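Leave the table bare
4 min read

Rhiannon Phillips

Went for lunch in Tovton last month. New place, used to be the shoe repair. Sat down and could not find anywhere to put my elbows. Menu on a stand. Second menu, for drinks, on another stand. A card asking me to review them. Candle, salt in a little tub, a plant in a mug, a bottle of water I hadn't asked for and a wooden block with the number 28 on it.

Then the food came and the poor lad had to stand there holding two plates while I played draughts with the ornaments.

When did this happen? And why do we put up with it?

It's all selling

Most of it is, anyway. The drinks card is selling. The review card is selling by other means. The bottle of water turns up on the bill. I dont mind a cafe making money, I'd like them all to make more of it, rents in Tovton being what they are. But a table is the one thing I've really hired for the hour. A bit of flat space to eat off and lean on. Fill it up with adverts and I've hired less.

Sivaprasad Warrier ran the Amin, up by the station, for 13 years. Nothing on the tables. Nothing. You sat down, somebody brought a fork. Salt if you asked. I once said to him it looked a bit plain and he said people bring enough stuff in with them. Bags, gloves, a paper, a baby sometimes. He was right and I was being snooty.

You could talk at the Amin. I think that was part of it. With a clear table between you there's nothing to fiddle with, no card to read when the chat dries up, so you wait and then somebody says the thing they came to say. I've had two serious conversations in my life in cafes and both were there. Both over egg and chips.

The homes are going the same way

Look at kitchens. Sowmya Varghese had me round in January and we ate on our knees, because the table was "done". Runner, bowl of fake lemons, tray with three jars on it. Lovely. Also no use at all. She's a good friend and she'll read this and ring me up. Fine.

I know the other side of it. Miłosz Głowacki wrote in after my piece on cushions to say a bare room makes him feel he's about to be interviewed. Fair enough, and some people like things round them. Keep a shelf then. Keep two. A windowsill holds loads. The table is for the homework and the pastry and the tax return, and you shouldn't have to clear a display away before you can start on any of them.

Plus wood is nice to look at. Free, too, once you've bought it. Those tight thin lines that open out into big loose curves, nobody at a gift shop is going to beat that for a fiver.

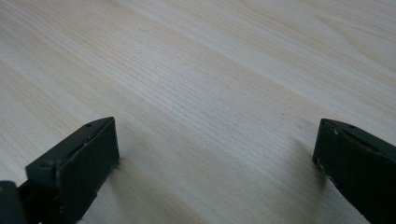 What I'd like

One menu, handed over, taken away again. Salt and vinegar on a side somewhere, I've got legs. No block with a number. You've only nine tables, love, you can see who had the soup.

And at home, just try it for a week. Put the lot in a box under the stairs. See if you go and fetch any of it back. I did mine before Christmas and the only thing I've wanted is the pepper mill, which I should of left out in the first place.

135 shares | 28 comments

Contact | © Rhiannon Phillips | Back to top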